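News > Company > Media releases > Software

Products Developers Support News Contact

Kodero 2 is out, and it's finally decent with puffy stuff

March 12, 2024

Hi everyone, Maëlys Deschamps here. I look after the perception team at Trornum, and I get to write this release myself because I kept rewriting the one I was sent (sorry, marketing!). Kodero 2, the new version of our planning and perception software for two-armed garment handling, is available from today to all current licence holders.

If you've used the first version, you'll know where it shone and where it sulked. Tea towels, fine. T-shirts, mostly fine. Give it a down jacket and it would plan a lovely neat fold for something with no thickness at all, then get quite confused when the top layer puffed back up and wandered off to the side. I have spent more of my life than I'd like watching that replay in slow motion.

So we rebuilt the part that guesses shape. The old model treated cloth as a thin sheet. The new one, which we've been calling Cantero around the office (the name stuck, so it's in the menus now), carries an estimate of loft for every patch of the garment and updates it as the grippers come in. It also keeps track of layers. When a lower fold pokes out past the one on top, Cantero marks it as a separate edge and the planner can choose which of the two to go for, or back off and have another look.

Glossy fabric was the other headache. Shiny quilting throws bright patches that look an awful lot like edges, and a stitched seam can look like one too. We retrained the edge finder on quilted, creased and half-folded pieces, and we did it in ordinary rooms with daylight pouring through the window and patterned cloth under the work. I was firm about the patterned cloth. People own striped bedspreads! Software that only behaves on a plain grey bench isn't much use to them.

A dark purple quilted piece became my favourite test. It folds into a thick bundle, smooth in some places and crumpled in others, and it asks a lot of the planner in one go.

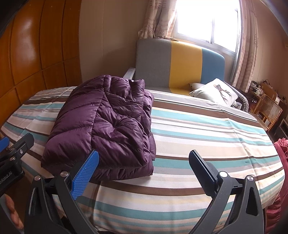 What's in the release

Kodero 2 has 40 garment presets, and 13 of those are for padded or quilted items. You can copy any preset and fiddle with it, and the settings page now shows you what each slider changes before you commit. There's a replay viewer as well, with the loft estimate coloured over the top, so you can see what the software believed at the moment it chose a grasp.

We've also tidied up Flilura, our recording and labelling tool. It reads files from the first version without converting them, and the keyboard shortcuts are the same in every window now (11 of you wrote in about that one, and you were all right).

Still on the list: hoods, and zips that are half done up. Both are due for another go in April.

Getting hold of it

Log in to your Trornum account and the installer is under Downloads. Please back up your custom presets first. For media enquiries, or if you've got a particularly difficult jacket you'd like to tell me about, use the contact page and put my name in the subject line.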